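3.2 Surface, grid and objects

All arrangements were laid out on a single long worktable at the Gesaddale site. The tabletop was covered with brown kraft paper and the paper was divided into cells with blue painter's tape. Paper was chosen over a printed mat for two practical reasons: it has a dull surface that keeps glare low, and it can be replaced when it becomes creased or marked. The grid was laid by hand by the second author and one assistant (L. Parri), working from pencil marks along the table edges.

A hand-taped grid is not a regular grid. Strips drift when they are pulled tight, paper moves a little under the tape, and a strip that has been lifted and pressed down again seldom returns to the same line. We made no attempt to correct this during the study. Earlier work in our group used the Bornoder mat, a vinyl sheet with printed squares, and coders working with that mat reported few problems in deciding which square an object was in. Households, classrooms and stockrooms do not have printed mats, and the marks people put down to show where things go are usually tape. The question for the present section is how well the place of an object can be coded when the lines are of this kind.

Objects were drawn from two groups. The first group contained objects that roll, and consisted of yellow-green tennis balls. The second contained objects that stay where they are put -- small boxes, packages, and similar items with at least one flat face. A clear plastic can of the sort tennis balls are sold in was used in part of the arrangements. It was not assigned to either group, as it rolls when lying down and stays put when upright, and it is reported separately in Section 4.4.

3.3 Definition of a placement

A placement is one object at rest on the paper at the time of coding. For each placement the coder recorded a cell, given by column and row, and a contact class. Four contact classes were used:

Inside: the object touches the paper of one cell only.
On line: the object rests on a strip of tape between two cells.
Across: the object extends over a strip and touches the paper on both sides.
Open: the strip that would decide the cell is missing or broken at that point.

The class "open" was added after the pilot. In several places a strip stopped short or was offset from the next piece, and coders had been settling such cases by extending the line in their heads. Two coders rarely extended it in the same way. Under the final rules no line is extended. If the tape is not there, the placement is coded as open and both neighboring cells are listed.

Objects above the paper were not coded as placements. They were entered in the log as "raised," with the cell beneath them noted where it could be made out, and were coded in full only once they had come to rest.

The surface and several of the objects are shown in Figure 2.
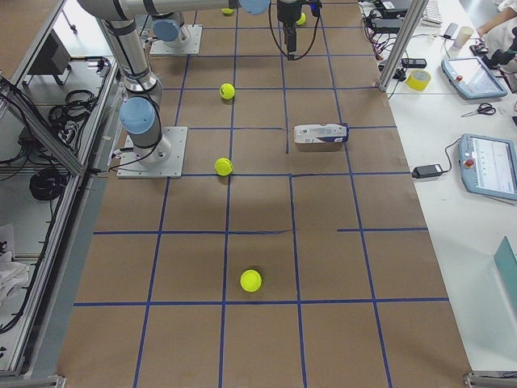
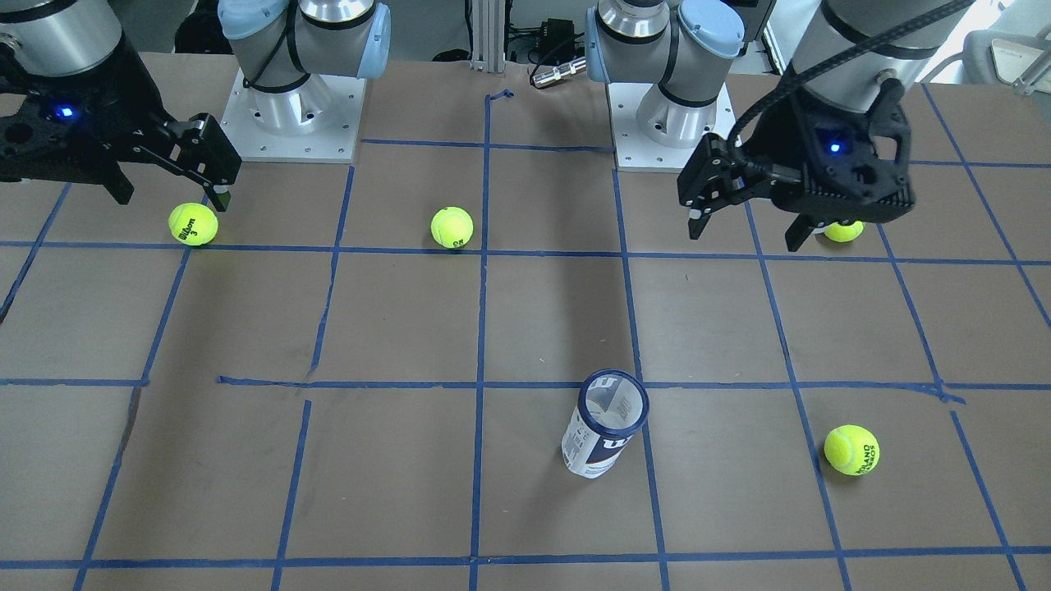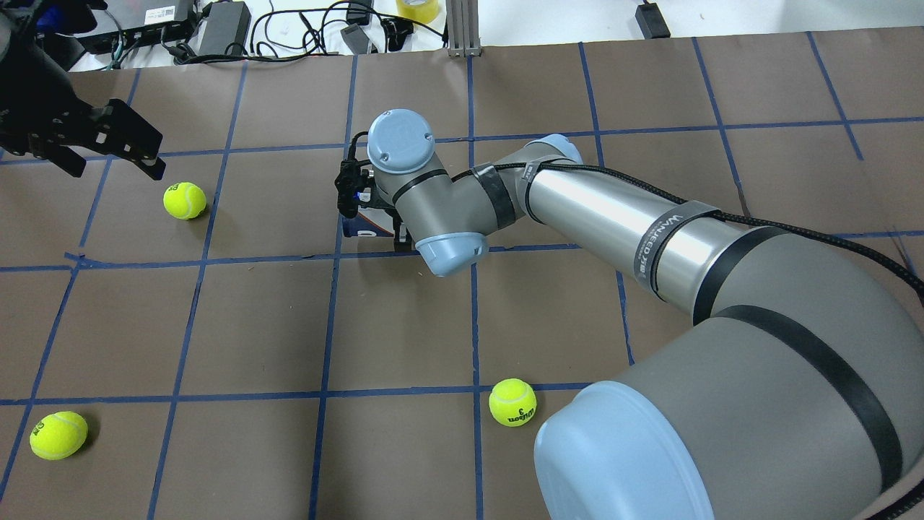 Figure 2. The paper surface and blue tape grid. (a) Tennis balls and a white package; the package lies across a vertical line. (b) Four tennis balls and a clear plastic can. (c) Small dark blue box with white markings, just above the paper within one cell.

Figure 2(a) contains examples of two of the classes. One ball near the middle of the table is on top of a horizontal strip and is coded as on line. The white package extends over a vertical strip and is coded as across. A gap between two tape segments can also be found on the right side of the same grid, near the middle of the table; an object placed there would be open.

3.4 Balls and the contact point

Tennis balls need a separate rule. A ball with a radius of 33 mm touches the paper over a very small area, but seen from an angle it covers a much larger part of the grid, including tape that it does not touch. Coders new to the task tended to assign the ball to the cell its outline filled. The rule given to them was to locate the contact point first, using the shadow where one was present, and to ignore the outline after that. For a ball behind another object, the contact point was estimated only if the lower part of the ball could be seen. Otherwise the placement was marked as hidden.

Boxes and packages gave less trouble, as the lower edges can be followed along the paper. Printed markings on a package were a minor source of error: a dark blue band close to a blue strip was read as tape in a few early codings. The coding sheet was changed so that coders traced each strip from the table edge before turning to the objects.

3.5 Coders and procedure

Coding was carried out by T. Edwards and F. Bellis, working independently. Neither had laid the tape. Both were trained on a separate set of 22 arrangements, which was discussed line by line with the third author and is not included in the results. The main set consisted of 60 arrangements and yielded 1727 placements over all coding rounds. Repeated rounds on one arrangement count separately, as objects were moved between rounds.

Coders worked from the far end of the table to the near end, row by row. Each object was coded once per round. No time limit was set. Where the two coders gave different cells, the difference was passed to E. Trevor, who saw both codes without the names attached and could accept either one or return the placement as undecided. Undecided placements remain in the totals -- removing them would raise agreement without saying anything about the grid.

The coding sheet is a modified version of the Lloyd form, with the contact class added as a second column and the comment field moved to the end of the row. The kraft paper was changed once, in December, and the grid was taped again from the same pencil marks. Placements before and after the change are treated as one set in the main analysis and separated in Section 4.3, where the position of the tape itself is considered.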